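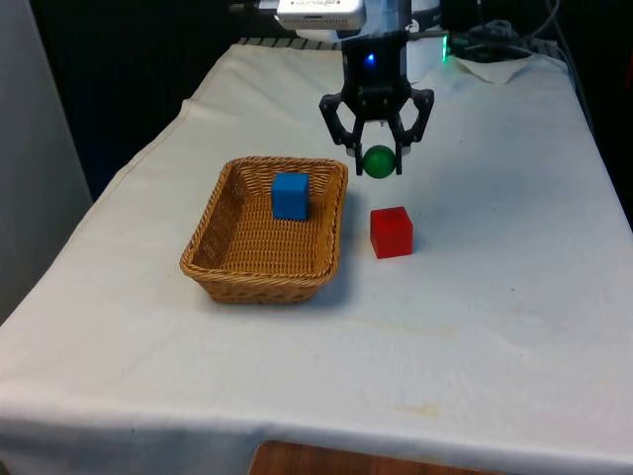 Regula Hollenstein, toy library coordinator

I got the early bus out to the Praritus open day in July and was still nearly the last one through the gate, because half the valley had the same idea. They'd put up 600 chairs in the big hall for the talks and I don't think I sat on one of them all day. I went for the small stuff, the blocks and balls and baskets, and there was plenty of it!

My favourite stop was a table with next to nothing on it. A white cloth, well creased and a bit stained in places (my kind of tablecloth), a woven basket, a blue cube, a red cube and a glossy green ball. The blue one was standing in the basket and the red one was out on the cloth, with the ball held in the air behind it. I must have stayed there a good quarter of an hour. Those are exactly the colours I'd pick for our under-threes, strong and plain, and the blue wooden cube has a lovely matte look beside the shine of the ball.

And the basket! Sloped sides, tight weave, a rolled and braided rim. I've been on at our branch for ages about swapping the plastic tubs for wicker, and seeing that light tan-brown against the cloth settled it for me. Blocks look like something you want to pick up when they're in a basket. In a tub they look like they're waiting to be washed.

After that I wandered down to the Flista room, where Hubert Imhof was running the sanding bench for visitors. He gave me an offcut and three grades of paper and left me to it, and my cube came out more of a loaf, but I've kept it. He told us their sample shelves hold 1,309 pieces, and he let the kids pull out whatever they fancied, provided it went back on the right shelf. Mostly it did.

Lunch was a sausage and a very good apple slice from the tent out the back. The queue was 11 deep when I joined and moved along nicely. Get there before noon if you want the slice with crumble on top.

I missed the Tefera weaving session, which was full by the time I found the sign-up sheet, and I'm still a bit cross with myself. It runs again next year and I'll be putting my name down first thing.

Getting there: take the 166 bus to Plollulgate and walk up past the playground. There's parking, but it's on grass and it was muddy.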